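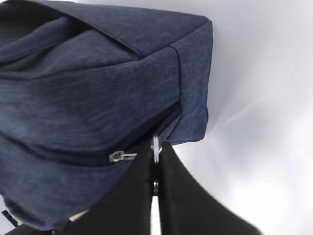
Fig. 1. Wrist camera view, gripper at the bag, zipper pull in view.

Lunch Packing Task — Project Report
Team Kvaran, Intro to Robotics, Velasance
Handed in 02/09/2025

What we set out to do

Get the arm to pack a lunch bag. Open zipper, put the food in, close zipper. Sounds easy, was not. We started planning in May and the first idea was a hard plastic box, but the class already had two groups doing boxes so we switched to a soft bag. Soft things move when you touch them, so that was the interesting part for us.

Setup

One arm, two-finger gripper, one camera at the wrist and one fixed on the table. We drive the arm by hand with the Alomo controller and record everything, then train on the recordings. Training ran on the shared machine (Fondis), overnight mostly, when we could get a slot.

We kept 491 recordings. Threw out the ones where the arm hit a limit or someone forgot to start the second camera, which left 445 for training.

Start layout goes left to right — bag, cucumber, lemon, glass container with the green lid. Gripper waits on the right.
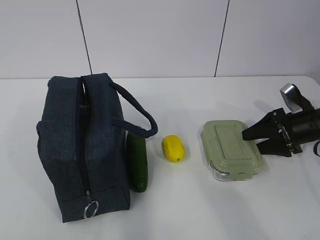

Positions get shifted a little between runs, on purpose. In the first batch we put everything on tape marks and the policy basicaly memorized the marks. Took the tape off after that and re-recorded.

What went wrong

The zipper. Pull tab is small and shiny and the bag slides when you tug on it. We tried 7 ways of approaching it and ended up coming in low, with the fingers close to the fabric. Still misses.

Cucumber was fine if grabbed in the middle. Grab it near one end and it swings. Lemon rolls, so slow down before closing the fingers. Container is wide, needs the lid edge lined up or teh gripper just pushes it.

Handle also gets in the way. Should have had a rule for where the handle goes at the start, we didn't, so the data is mixed.

Results

Final test was 6 full runs. Food part good, zipper part weak, no run did the whole thing start to finish without help. Partial scores are in the table on the class drive.

Next time

Record the zipper as its own task first. Fix the handle rule on day one. Label files the same day — we lost most of an afternoon to that.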